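Collecting Shelf-Stocking Demonstrations for a Two-Arm Robot

Project report, Skutstead lab course in robot learning
Nanna Kvaran, Bjarke Thoroddsen and Senad Stoyanova
Supervisor: Eyvindur Laxdal
Submitted 13th October

Summary

We collected teleoperated demonstrations of a robot placing grocery cans on a raised shelf and taking them down again. The goal was a set of examples that another group can use to train a policy. After review, 2228 episodes were accepted out of 3629 recorded. This report covers how the task was set up, how we recorded and checked the episodes, and what we would change. It does not cover training, which is being done by the Stosteo group.

Background

The Stosteo group already had a policy that could pick up blocks and put them in a tray. It did poorly when the objects were close together or when the target was higher than the table. They asked for demonstrations with cylinders of different sizes and a target surface above table height. Groceries were a natural choice. Cans are cheap, they don't deform much, and the labels give the cameras something to tell them apart by.

Our first plan was to write a script that moved the arm through fixed waypoints and to vary the start positions. We dropped this in August. The scripted motions all looked alike, and they had no corrections in them. A person who comes in at a bad angle backs off and tries again, and the Stosteo group wanted those recoveries in the data.

Task setup

The work surface is a wooden table with a small shelf on a black metal frame. Each episode starts from a layout card drawn from a shuffled stack. The card says which cans go on the table, which go on the shelf, and where each one stands. One person sets the layout and reads the card number aloud, and the operator types it in before starting.

Each card also has a written instruction such as "put the green peas on the shelf" or "take down the can on the right end of the shelf." The instruction is saved with the episode. We wrote the instructions ourselves and then had Balthasar Wyss, who was not on the project, rewrite all of them in his own words so that the wording would not be too uniform. His versions are shorter than ours and in several cases clearer.

We mixed tall and short cans on purpose. A short can has to be gripped low, and the fingers come close to the table. With a tall one, the operator has to watch the shelf board on the way up. Large cans also hide smaller ones from at least one camera, and we kept layouts where this happens.

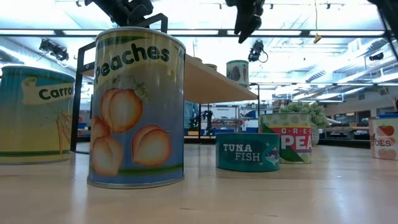

Operators worked in blocks of 30 minutes and then switched. We tried longer blocks at first, but the number of dropped cans went up toward the end and the motions got jerky. The person who was not operating handled resets and kept the log.

Recording

Every episode holds the camera streams, the joint positions of both arms, the gripper openings, the card number and the instruction. Recording starts when the operator presses a foot pedal and stops on the second press. Pressing the pedal too late was our most common mistake in the first week. The arm was already moving in the opening images, and those episodes had to be thrown out.

We used the Nuttall recording program, which was already installed on the lab computer. It writes one folder per episode. It does not warn the user when a camera stream stalls, and we lost most of one afternoon that way. Bjarke then wrote a short check that compares the length of each stream right after recording and plays a tone if they do not match. We should have had this from the start.

Review

Each episode was watched by someone other than the operator, at double speed. The reviewer marked it accepted, rejected or unsure. Unsure episodes went to a third person.

An episode was rejected if the wrong can was moved, if a stream was missing, if the pedal was late, or if a hand entered the view before the end. A dropped can was not a reason for rejection as long as the operator picked it up with the robot and finished the task. These episodes carry a "recovery" tag so they can be left out or given more weight in training.

The rule about hands cost us more episodes than we expected. People reach in to reset as soon as the gripper opens, before the pedal is pressed. We put a strip of tape on the floor and asked the resetter to stand behind it until the operator said "done." It helped.

We checked how well reviewers agreed by having two of us mark the same batch separately. We gave the same mark on 88 percent of the episodes. Most of the differences were over whether a can left leaning against its neighbor counted as placed. We decided that it did not — a can must stand flat by itself — and went back over the earlier episodes with that rule.

Problems and limits

All demonstrations come from 3 operators. Senad approaches nearly every can from the left, and a policy trained mainly on his episodes may pick up the same habit. The operator is recorded in the log, so the set can be balanced later.

The room lighting was left on the same setting throughout. We do not know how well the data will carry over to a darker room or to one with daylight. The Zudside lab has windows along one wall and would be a good place for a second round.

The layout cards also turned out to be less varied than we thought. When we plotted the start positions, the front corners of the table were almost unused. We had drawn the cards by hand and avoided places that were awkward to reach. Positions for a new set should be drawn by a program, with unreachable ones removed afterward.

Handover

The accepted episodes, the log, the layout cards and both sets of instructions are on the course drive. Rejected episodes are kept in a separate folder with the reason for each. The stream check is in the same place, with a short text file on how to run it. Questions about the file format should go to Bjarke, and questions about the review marks to Nanna.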